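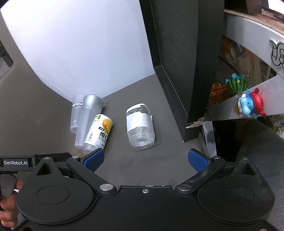

Cómo limpiar y reutilizar envases de plástico en casa

Publicado el 2019-01-24

Antes de tirar un vaso o una botella conviene mirar el símbolo de la base. El 5 (polipropileno) aguanta bien varios lavados. El 1 (PET) se deforma con agua muy caliente y es mejor dejarlo para guardar cosas secas.

Qué hace falta

Un barreño, jabón de fregar, bicarbonato, un cepillo para biberones y un paño que no suelte pelusa.

Pasos

Enjuaga el envase con agua fría nada más vaciarlo. Si lo dejas para el día siguiente, el azúcar se pega al fondo.

Prepara el barreño con agua templada, un chorro de jabón y 2 cucharadas de bicarbonato. Deja los envases dentro media hora y pasa el cepillo, insistiendo en la rosca.

Para quitar la etiqueta, levanta una esquina con la uña y tira despacio. Si queda pegamento, frota con unas gotas de aceite de cocina y vuelve a lavar.

Aclara y deja secar boca abajo. No pongas el tapón hasta el día siguiente. 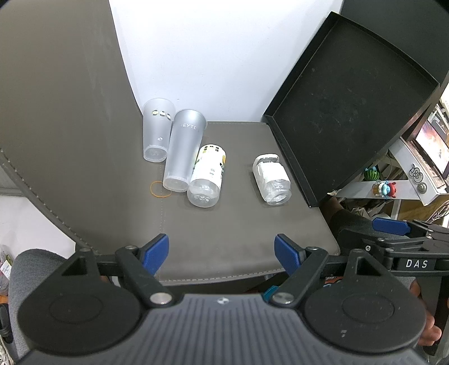 Dos vasos y dos botellas con la etiqueta todavía puesta.

Para qué sirven después

Los vasos van bien como semilleros, con un agujero en la base. En las botellas pequeñas guardo arroz, lentejas o tornillos. Si están rayadas por dentro o huelen, al contenedor amarillo.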